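ok so I finally finished oiling the new benchtop and I have opinions, sorry in advance

went with the Nerwood oil in the end. the bloke at Trasden tried very hard to sell me the hard wax one but it was double the price and I'd already blown the budget on sandpaper

first coat soaked in like the timber hadn't had a drink since November. used nearly the whole 500 ml tin!! went back for a second tin in my thongs, covered in dust

lesson one – wipe off the extra after 20 minutes, don't go and watch the cricket. sticky patches are a pain to sand back

lesson two – lay the rags out flat on the concrete to dry. do not scrunch them up in the bin, they can catch fire by themselves. it's written on the tin in tiny letters

someone asked about the colour. it goes a bit more yellow than the sample card, which I like, but if you want that pale Scandi look get the one with white in it

total for oil, paper and the bench itself was $639. the quote for stone had another digit on it so I'm pretty happy

anyway I'm now a person who looks at the grain on every table I meet

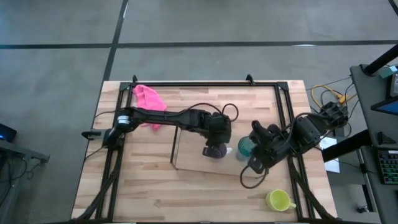 pale strips, darker streaks, a few knots. love a butcher block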